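Zwischenbericht zur Montagezelle Travthorpe
Vorhaben Jesport, Arbeitspaket Einrichtung und Instandhaltung
Stand: 2019-05-27

Seit dem letzten Bericht im Januar ist die zweiarmige Zelle am Standort Travthorpe mechanisch fertig eingerichtet und läuft im Versuchsbetrieb. Offen sind noch der Tausch einer Leitung am rechten Arm und die endgültige Abnahme der Greiferfinger. Der Kostenrahmen wird eingehalten, der Zeitplan hat sich um zwei Wochen verschoben.

Aufstellung und Grundeinrichtung

Beide Arme wurden nach dem Umzug in den neuen Raum noch einmal vom Sockel gelöst und neu ausgerichtet. Die alte Grundplatte war nicht eben genug, der linke Arm stand dadurch leicht nach vorn geneigt. Nach dem Unterfüttern stimmen die Nullpunkte der Achsen wieder mit den Werten aus dem Steuerschrank überein. Die Referenzfahrt dauert jetzt 34 Sekunden und wird vor jeder Schicht einmal ausgeführt.

Die Tischfläche haben wir mit schwarzer Folie bezogen. Helle Werkstücke heben sich darauf besser ab, allerdings spiegelt das Material und wirft Falten, sobald ein großes Teil darüber gezogen wird. Eine matte Auflage von Plimness ist bestellt, die Lieferung steht aus. Bis dahin wird die Folie bei Schichtbeginn glattgezogen und an den Ecken neu befestigt.

Greifer

An den Greifern gab es den größten Aufwand. Die ursprünglichen Finger hielten schmale Teile gut, rutschten aber an dicken, gerundeten Kanten ab. Wir haben drei Fingerformen ausprobiert und uns für die längere Ausführung mit gerader Innenfläche entschieden. Der Umbau dauert je Greifer eine knappe halbe Stunde: Gehäuseschraube lösen, Finger abziehen, Führung reinigen, neue Finger einsetzen, Öffnungsweite neu einlernen. Der letzte Schritt wurde anfangs zweimal vergessen und steht deshalb jetzt auf dem Wartungsblatt an erster Stelle der Kontrollpunkte.

Die Schließkraft ist für beide Seiten getrennt eingestellt. Links werden flächige Kunststoffteile am Rand gefasst, rechts Stäbe und Rohre. Mit gleicher Einstellung auf beiden Seiten bekamen die Platten Druckstellen oder die Stäbe drehten sich weg.

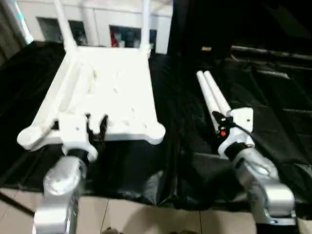 Kann der rechte Greifer zwei Stäbe zugleich halten, ohne dass die Finger Schaden nehmen?
Bei der jetzigen Schließkraft ja, solange die Stäbe parallel liegen und den gleichen Durchmesser haben. Liegen sie über Kreuz, trägt nur eine Fingerkante die Last, und der Belag nutzt sich einseitig ab. Das Programm öffnet in diesem Fall und greift neu.

Wartung und Störungen

Im Berichtszeitraum wurden rund 3.000 Greifzyklen gefahren. Die meisten Unterbrechungen gingen auf die Kabelführung zurück. Am rechten Arm ist die Leitung zum Greifer zu lang und legt sich beim Drehen des Handgelenks um das Gehäuse. Eine Zugentlastung am Unterarm hat das Problem gemildert, behoben ist es damit nicht. Wir tauschen die Leitung gegen eine kürzere Ausführung, sobald das Ersatzteil von Zamani eingetroffen ist. Bis dahin ist die Drehung der letzten Achse in der Steuerung begrenzt. Das kostet bei manchen Bewegungen Zeit, weil der Arm umgreifen muss.

Einmal musste das Handgelenk links geöffnet werden. Grund war ein Geräusch bei langsamer Fahrt. Gefunden wurde ein lockerer Haltering der Abdeckung, am Getriebe selbst war nichts festzustellen. Der Ring wurde mit Schraubensicherung neu gesetzt, das Geräusch ist seither nicht mehr aufgetreten.

Die wöchentliche Wartung umfasst derzeit:

Fingerflächen mit Alkohol abwischen und auf Abrieb prüfen
Schrauben an beiden Greifergehäusen nachziehen
Leitungen am Handgelenk auf Scheuerstellen ansehen
Kamera reinigen und Abgleich mit der Prüfplatte fahren
Not-Halt auslösen und Wiederanlauf protokollieren

Der Abgleich der Kamera war nach dem Umzug nicht stabil. Die Abweichung wuchs im Lauf des Tages, vermutlich durch die Erwärmung der Halterung. Wir gleichen jetzt erst nach dem Warmlaufen ab, und die Werte halten über die Schicht – jedenfalls bei geschlossenem Tor.

Mittel und nächste Schritte

Aus dem Sachmittelansatz wurden die Finger, die Unterfütterung und die Zugentlastung bezahlt. Die neue Leitung und die Tischauflage sind beauftragt, aber noch nicht abgerechnet. Eine Umwidmung von Mitteln beantragen wir nicht.

Nach dem Leitungstausch wird die Begrenzung der letzten Achse aufgehoben und die Bewegungsfolge für die rechte Seite neu eingelernt. Danach folgt ein Dauerlauf mit den endgültigen Fingern. Das Abnahmeprotokoll und die überarbeitete Wartungsanleitung reichen wir mit dem nächsten Bericht ein.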